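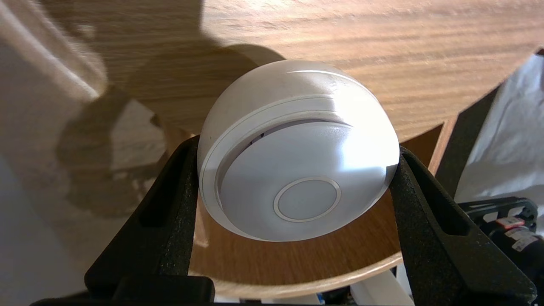 Hawthorne: handling work moves to the arms from 30th May

Room turnaround checks at the Hawthorne site change over to the Zeken arms on 30th May. The arms will handle small devices on bedside tables and reach into the gap between nightstand and bed. Room attendants keep linen, bathrooms and final sign-off.

The April trial covered 590 room checks. Attendants logged 14 stops that needed a person to step in, most of them at the narrow side of the bed.

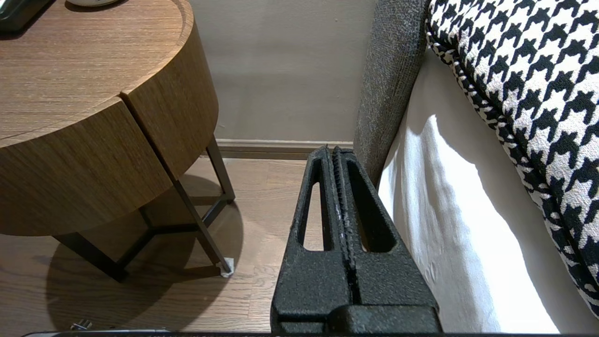
Two operator posts open on each shift, filled from the current attendant team. Training takes 10 hours and is paid at the normal rate. No attendant's hours are reduced under the new rota, but the start of the early shift moves so that an operator is on the floor before the arms are powered up.

Stops are logged in Plullow under the room number. Do not move an arm by hand until its status shows as released. Questions about shifts or training go to Ehsan Nouri.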